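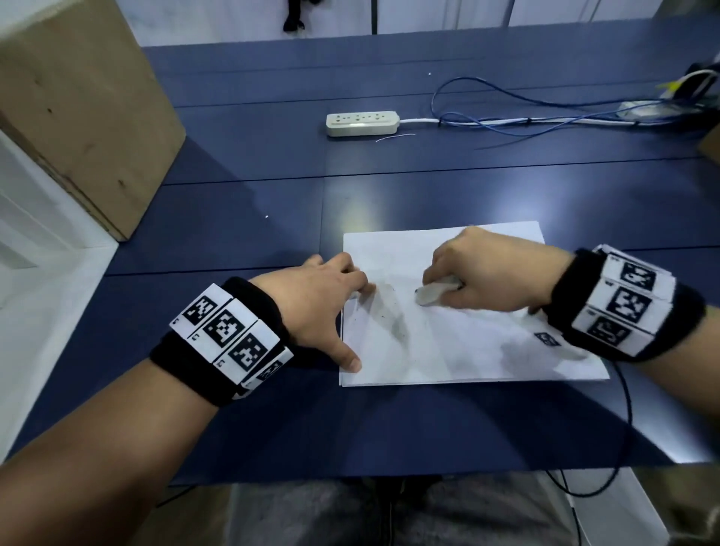

About our school

Zustau is a small private school for drawing and written languages. We teach adults and older children in the town of Karnon, in a house that was before a shop for sewing machines. The school has two founders, Inger Bundgaard and Octavio Bustos, and we are still the two persons who answer the telephone.

How it started

Inger came to Karnon to work as a technical drafter at a company which made heating systems for greenhouses. In the evenings she gave drawing lessons at her kitchen table to the children of her colleagues. Octavio was teaching Spanish in the same street, also in a kitchen. They met because one of the parents sent a child to the wrong door. For one winter they shared the costs of a heated room behind the post office, and in February of the next year they signed the lease for the house where we are today.

The name Zustau comes from the old sign over the entrance. The sewing machine shop had it, and the owner of the building asked us to keep the sign because it is fixed into the wall. We tried to find out what it means. One older neighbor told us that it was a family name, another one told us that it was a river. We kept it.

What we teach

Our drawing courses begin with pencil and remain with pencil for a long time. Many new students ask when they will be allowed to paint. The answer is in the second year, and we say this at the first meeting so that there is no disappointment later. In the first year the students learn line, proportion, light and shadow, and how to look at a simple thing for one full hour. A course has 70 hours in one year, divided in two parts with a pause in the summer.

The language courses are in Spanish, Danish and English. We put much weight on writing by hand. Students write a short letter each week and receive it back with corrections in green. Octavio does not like red ink and he will explain the reasons to anyone who asks him. In the advanced group the students write to a partner group in Acuña, and the letters go by real mail. Sometimes they need three weeks to arrive, and once a letter came back to us after five months with the stamps of two countries which we had not written to.

We also have a course which combines the two subjects. It is called Notebook, and it was the idea of a former student. In Notebook you draw something on the left page and you write about it on the right page in the language that you are learning. The level of the language is not important. We have had beginners with only 75 words of Danish who made very good notebooks.

Our teachers

Inger Bundgaard teaches all the first year drawing groups. She studied technical drawing and later took lessons in botanical illustration, and she still makes plates of mosses for a regional plant society. Her groups are quiet. She allows talking in the break.

Octavio Bustos teaches Spanish and leads the Notebook course. Before he came to us he was a proofreader for a publisher of school books, and he reads every text from this school before it is printed, except for this page, which Inger has written and which he has promised not to touch.

For Danish and English we work with teachers who come for one or two semesters. Their names are in the course plan that you receive with the registration.

The house

The school has two classrooms on the ground floor and one on the upper floor, together with a small library. The library has 988 books, and most of them may be borrowed. Please write your name in the list on the door when you take one. The dictionaries must stay in the house.

The upper room is reached by a staircase with narrow steps. If stairs are difficult for you, tell us when you register and we will place your group on the ground floor. We have done this many times and it is no trouble. The heating in the upper room is slow in the morning, so the groups at 9:00 a.m. should bring a sweater from October on.

The Cirnititz summer week

Each summer we go for one week to Cirnititz, where we rent an old school building near the lake. Mornings are for drawing outdoors and afternoons are for language. In the evening we cook together in groups. The price covers the room, the food and all the lessons, but not the travel. Places are given first to students who have finished one year with us, and then to everybody else in the order of registration.

Costs and registration

One month in a group costs 83 euros. Paper, pencils and copies are included, but notebooks are not. Brothers and sisters from the same family pay the full price for the first child and half for the second. If you have to stop for reasons of health or work, we keep your place until the next semester and you do not pay in this time.

You may visit one lesson for free before you decide. It is enough to call us one day before, so that we can prepare a chair and the material for you. The office is open from 2:00 p.m. to 6:00 p.m. when there are courses. Outside these hours please leave a message and speak slowly, the machine is old.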